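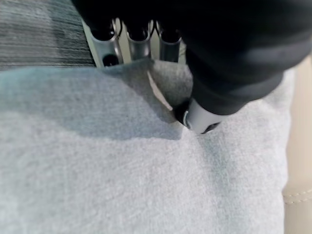

Fig. 1. Light grey fleece-like fabric with a soft, slightly pilled surface.

Textiles and Everyday Claims
Week 6 handout: Pilling, softness and what the label leaves out

Bring this to the Monday session along with the swatch envelope. The reading from Antwi is optional this week, but the table at the back of it will be used in the assignment, so at least look at that.

1. Where we got to last week

We finished with the difference between a fibre, a yarn and a fabric, and a few of you were still using the words as if they meant the same thing. They don't, and most of this week's muddle comes from mixing them up. Polyester is a fibre. Fleece is a way of making and finishing a fabric. You can have a good polyester fleece and a terrible one, and the fibre line on the label will read the same for both.

2. What a pill is

A pill is a small ball of tangled fibre held to the surface of a fabric by a few anchor fibres. The usual account has four stages:

Fuzz. Loose fibre ends work their way out of the yarn through rubbing.
Tangle. The ends catch on each other, and on lint from whatever else was in the wash.
Growth. The tangle tightens into a ball and picks up more fibre.
Wear-off. The anchors break and the ball drops away.

The fourth stage is the one people forget. Whether a garment looks bad depends on how fast pills form compared with how fast they fall off. Wool pills readily, but its fibres are weaker and many of the pills go on their own. Polyester is strong, so the anchors hold. This is why the cheap explanation ("it pilled, so it must be weak fibre") is often backwards.

Raised fabrics start with a handicap. To make fleece, a knit is run past wire-covered rollers that pull fibre up out of the loops, and then it is usually sheared to an even height. You have done stage one on purpose, over the whole surface, before anyone has worn the thing.

3. Softness in the shop

Softness in the shop is close to worthless as evidence of anything except softness in the shop. Finishes (silicone softeners are common) coat the fibre and let it slide. They feel lovely and some of them wash out. A slippery fibre also migrates out of the yarn more easily, so a heavy softener can make pilling worse.

Loosely twisted yarn feels softer than tightly twisted yarn. Short fibres are cheaper than long ones and leave more ends to work loose. Put the two together and you have a very pleasant jumper that will look tired by the second month of winter. I wouldn't go as far as saying that soft means bad. There are soft fabrics made from long, fine fibre that wear well. You just can't tell them apart with your hand in the first ten seconds, and the people who say they can have usually not been tested.

4. Testing, and what a grade means

Most pilling tests do some version of the same job: rub or tumble a sample for a set time, then have a trained person compare it with reference photographs and give it a grade from 1 (severe) to 5 (no change). Half grades are allowed.

Before you trust a grade, ask the following.

Which method? A sample tumbled in a cork-lined box has been through something quite different from a sample rubbed flat in small circles. Grades from the two should not be compared, though sales sheets do it all the time.

How long? A fabric can look fine early, awful in the middle and better at the end, once the pills start dropping. A single reading tells you where it was on the curve when somebody stopped the machine.

Who graded it, and in what light? Light from a low angle throws every bump into relief. Light from straight overhead flattens them. Pale colours are more forgiving than dark ones, and pills in a mixed heather can vanish altogether.

Washed or unwashed? Unwashed samples still carry the full finish. See section 3.

5. Worked case: the Plesar blanket

The Plesar throw was sold with a card reading "anti-pill, tested to 135 cycles". We'll take the claim apart in class, but here is the outline.

"Anti-pill" has no agreed meaning on a retail card. It can refer to the fibre, the shearing, a finish, or somebody's optimism.

"135 cycles" sounds like a lot. Cycles of what? If these are rubs on a flat abrasion machine, 135 is very little, and you'd do more damage dragging the throw on and off a couch for a few weekends. If they are home laundry cycles it would be a remarkable amount of testing, and I would want to see the invoice for the washing powder. The card doesn't say.

"Tested" is also doing some quiet work. It tells you a test took place. It doesn't give you the result.

Compare the Flimport sheet in your envelope. It names the method, gives the running time, says the samples were washed first, and reports a grade of 3 to 4. That's a modest figure, and a shopper would likely put it back and buy the Plesar. As information it's far better. Keep both in mind when you hear that consumers just need more numbers.

6. Weight

Fabric weight is given in grams per square metre. Your two fleece swatches are 238 and 70 less than that. The heavier one is warmer, mostly because it's thicker and holds more still air. It isn't automatically harder wearing. Weight can be added with dense knitting, which helps, or with a taller and looser pile, which generally doesn't. Manufacturers like quoting weight because it is easy to measure and sounds like quality.

7. Care advice, sorted by how much I believe it

Reasonably well supported: turn it inside out; wash with things of similar texture; shorter and gentler cycles; don't overfill the drum. All of these cut down rubbing on the face of the cloth.

Plausible, thin evidence: liquid detergent over powder; mesh bags; air drying. The dryer question is messier than it looks, as tumbling both makes pills and knocks them off.

Doubtful: vinegar in the rinse "to lock the fibres". I have not seen a mechanism offered that survives a follow-up question. Freezing a jumper overnight belongs here too. People who report success tend to have had one jumper and no comparison.

Shavers and combs remove pills and some fabric with them. On a thick fleece you may never notice. On a thin knit you are spending the garment a little at a time. If the yarn keeps feeding out new ends, you'll be back at it in a month.

8. Shedding

Fleece loses fibre in the wash, and that much isn't in dispute. The figures you'll see quoted for how much vary enormously, and a fair part of the spread comes from filter size, machine type, and whether the garment was new. Treat any single number with suspicion — including the ones that suit your own view. The Irik summary lists 21 studies, and fewer of them can be compared directly than its authors let on. Read its methods column before its conclusions.

9. For the tutorial

Pick one garment or blanket you own that has pilled. Write down where it has pilled and where it hasn't. Cuffs, underarms, and the side a bag strap sits on are the usual places, but don't write those because I've said so. Look.

Then find the label, and list which of your observations it could have predicted. Roughly a page is plenty. Due at the start of class in the last week of October.

Terms to know: staple length, twist, raising, shearing, anchor fibre, finish, grams per square metre, wear-off.

Swatch envelopes go back in the tray by the door. Please don't wash them.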